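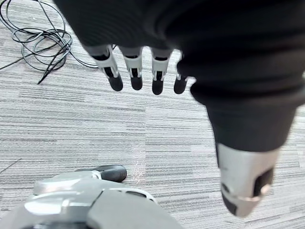 **Tips & Fixes › Floors, Cords & Clutter**

A household robot will pick up a pillow if you ask it nicely. It will also pick up a loop of power cord if you don't ask it anything at all. Ours did both in one February afternoon, and the second one took the router down with it, stopped both arms in midair and put up fault 666. I would have picked a different number for that one.

The manual from Rarura gives fault 666 a single line: "Obstruction, hand. Clear and restart." What follows is the longer version, put together over 35 minutes on my knees and a fair amount of reading afterward.

## First, stop it properly

Press the stop button. Don't tell it to stop, don't wave, and don't try to win the tug of war. A robot that has stalled on a cord is still holding the cord, and it may still be trying to finish the job.

Once it's stopped:

- Unplug the far end of whatever it has grabbed, if you can get to the outlet without reaching across the arms.
- Keep your fingers out from between its fingers. They close a lot harder than they look like they should.
- Work the cord out from the fingertip end. Pulling it back toward the palm wedges it into the joints.
- Look the cord over before you plug anything back in. If the jacket is nicked or flattened, throw it out. Tape is for parcels.

I skipped the first of these and went straight to the third. The hand relaxed when I restarted the thing, with my thumb nearby. I still have the thumb, and I also have opinions. 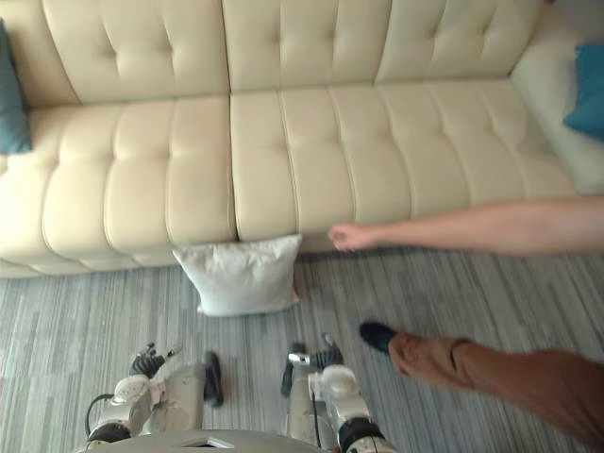 Pillows, I should say, are where most of this starts. They're soft, they're light, and every setup guide uses one for the first lesson, so you end up standing next to the machine pointing at a pillow like you're training a very expensive puppy. Fine. Just point from the side, and keep your arm well clear once it starts to close its hands. Shoes count too. If you can nudge the pillow with your toe, your toe is part of the exercise.

Light-colored pillows on a plain sofa gave ours the most trouble. It would grab the seat cushion, find it wouldn't come, and pull harder. The cure was dull: move the pillow to the floor, where it stands out against the carpet, and go back to the sofa when the floor work is reliable.

## Clear the floor like you mean it

Vacuum owners know this already. The difference is that a vacuum swallows a cord and sulks, while a robot with hands can lift one and carry it across the room along with everything plugged into it. 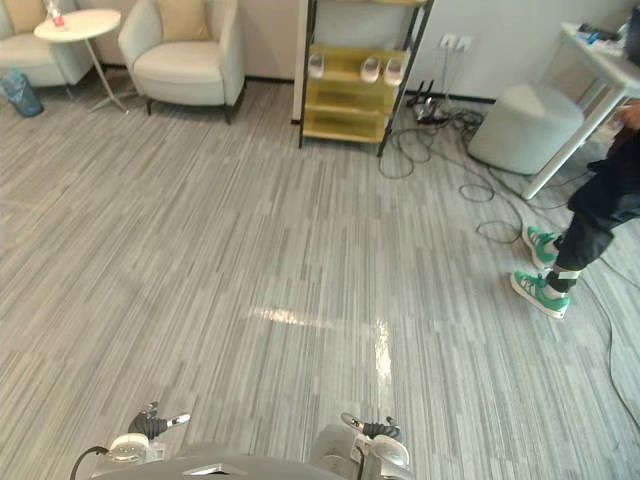

Start at the outlets and work outward. Cords along a wall can be clipped to the baseboard in ten minutes, and anything that sits on the floor with cords coming out of it belongs on a shelf. We had an Ovlow cord box in a closet for two years before it occurred to anyone to open it. It holds one router and a power strip, and the lid mostly shuts.

Black cords on a gray striped carpet are close to invisible, to me as well as to the robot. I now wrap a band of bright tape around every cord that has to cross open floor. It's ugly. It works on guests too.

Check the robot's own cables while you're down there. Any that loop outside the arm can catch on a chair leg or a doorknob, and a snag there can look exactly like a hand fault on the screen. Don't tie them down tight, though. The wrist needs slack to turn. I learned this from fault 209, which came on the same day as the repair.

## Sleeves and bellows

The soft covers at the wrist keep lint and crumbs out of the joints. They also collect both. Wipe them with a damp cloth, power off, and skip the spray cleaner. Open the folds gently and look for splits.
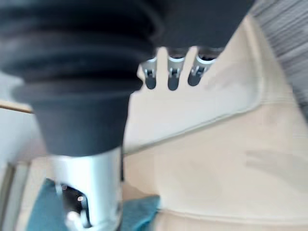

*Wrist bellows and gripper fingers, close up, next to a cream-colored surface.*

If a cover has torn, stop using that arm until you've replaced it. Mudgway sells spares in packs of 3, which is an odd number for a machine with two wrists.

## Before you start it up again

1. Walk the whole floor area it can reach, and pick up cords, pet toys and socks.
2. Open and close each hand once with nothing in it.
3. Run the first task at the slowest speed, with one hand near the stop button.
4. Leave the router for last.

Next on the page: getting candle wax out of a Tirisholm rug, no robots involved.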